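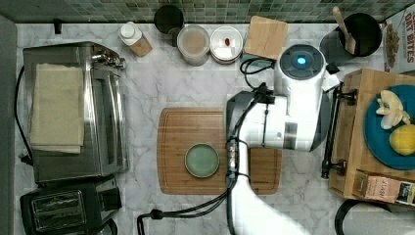 Sauerteig im Alltag — Projektbericht
Ida Diekmann und Bereket Belay

Unser Roggenansatz Obi ging schon nach vier Tagen richtig auf, bis zum Rand vom Glas!
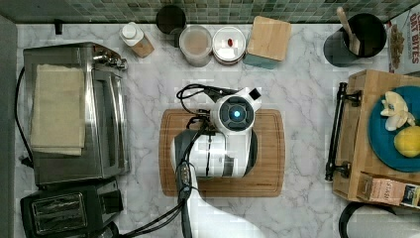

Geknetet haben wir von Hand, bis zu 10 Minuten pro Teig. Mehl klebt überall, deshalb war uns ein Brett mit Rille am Rand wie das auf der Marmorplatte am liebsten. 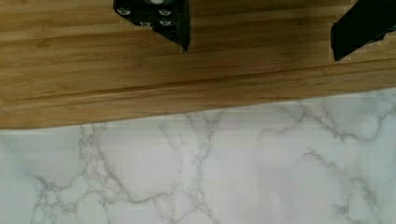
Abb. 3: Holzbrett auf der Arbeitsfläche

Das Brot mit 43 Prozent Roggen schmeckte am besten — herrlich säuerlich!

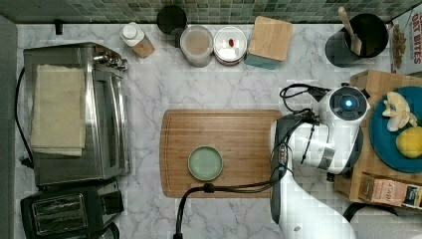

Ausblick

Im April backen wir mit Dinkel weiter.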